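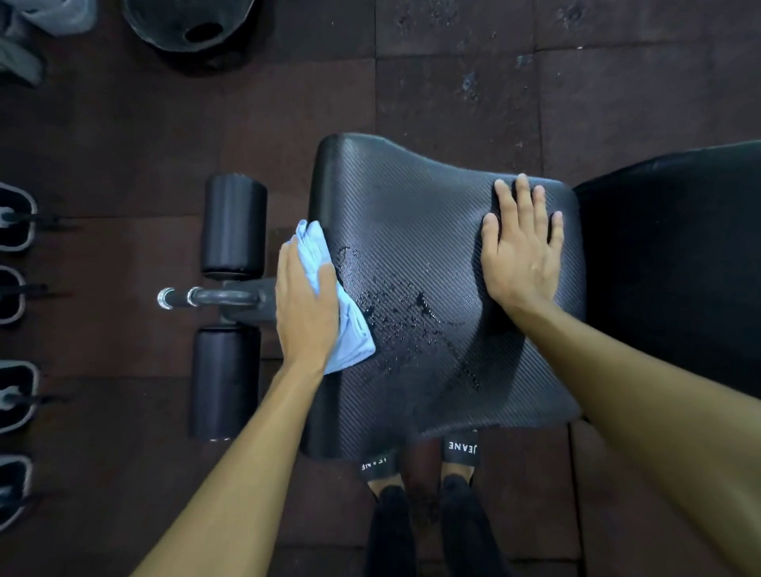 Wiping a padded bench seat with a light blue towel

Gym etiquette

Gym etiquette is the loose set of manners people follow when they share a weight room. I've been adding to this entry on and off for years, and I still get messages telling me I've got the bit about mirrors wrong (see below!).

Origins
My guess is that most of it grew up in small clubs where everybody knew everybody. The oldest rule sheet I own comes from a place called Baslow, and it has only 2 lines on it: put your plates back, and don't whistle. I love the whistling one. Kalevi Kemppainen, who lent me a later sheet from the Clangate club, remembers chalk being kept behind the desk and handed out like candy.

Working in
"Working in" means sharing a machine or a rack with a stranger, taking turns while the other one rests. You ask between sets, never during one. It goes smoothly if you're both lifting something similar, and it's a pain if one of you wants 100 pounds on the bar and the other wants 160 – all that loading and unloading eats up the rest time, and you end up sweating more over the plates than the lift.

Towels
Some gyms want a towel under you, some want the pad wiped when you get up, and plenty ask for both. I carry two and still leave one in the car.

Mirrors
Don't walk between a lifter and the mirror. Marlene Evangelista wrote to me in November to say this is just vanity, and that at her gym people cross all day long. Fair enough, but I lose my balance when it happens, so the rule stays in.

Phones
Rules vary a lot here. Sitting on a machine and scrolling for up to ten minutes is the complaint I hear most, with loud calls close behind.

See also: Spotting; Locker rooms; Chalk
Last edited 2023-12-08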